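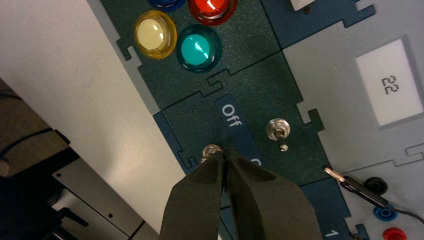

Visit to the Cleslow pumping station, open day, 2021-10-02

The station stands at the low end of the village, where the old drain meets the river. It was built to keep 369 hectares of pasture from flooding and still does so for most of the winter. The doors open to the public twice a year, the other date being in March. I went on the autumn day in steady drizzle, which suited the subject.

Intake and screens

The tour starts outside at the intake. Water comes down the main drain through a coarse bar screen, then a finer one with a raking beam. The rake had been lifted clear for inspection and one could see how worn the tines were at the left-hand side, where weed collects on the inside of the bend. The finer screen is a replacement by Ladik, with wider gaps than the original. Our guide, Adaeze Mohammed, said the change had cut blockages but let more small debris through to the pumps. She would have preferred a settling bay upstream. There is no land for one.

Pump hall

There are two pumps, both vertical axial-flow units by Bouazza, set in brick wells. One is normally duty and the other standby, and they swap every week to even out the wear. The lift is low, some 2 metres in ordinary conditions, so the impellers are large and turn slowly. The standby unit was run for us for six minutes. The noise is mostly from the gearbox — a Tratex unit, rebuilt once — and conversation was possible beside it.

Leakage past the shaft packing is caught in a tray and led back to the well. The packing is still the plaited type, and is nipped up by hand.

Levels and control

Starting and stopping is by water level, with a float in a stilling tube and an ultrasonic sensor as a check. The two readings are compared, and a difference of more than 7 centimetres raises an alarm. Most alarms so far have been caused by spiders in the sensor horn. Hand control is kept for testing and for use when both readings are in doubt.

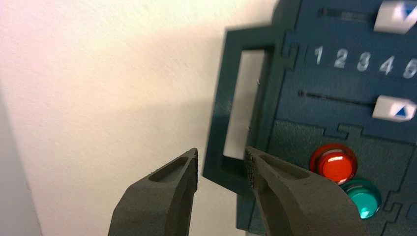
Outfall

The discharge pipes run under the bank to flap valves on the river side. At high river levels these are under water, and on the day only the upper edge of one could be seen from the footbridge. The concrete apron has been patched on the downstream side and there is some scour beyond it — worth another look at low water.

Getting there

Parking is on the verge by the chapel. The path along the bank is uneven and boots are advised. Entry is free, tours leave on the hour, and the upper gallery is reached only by ladder.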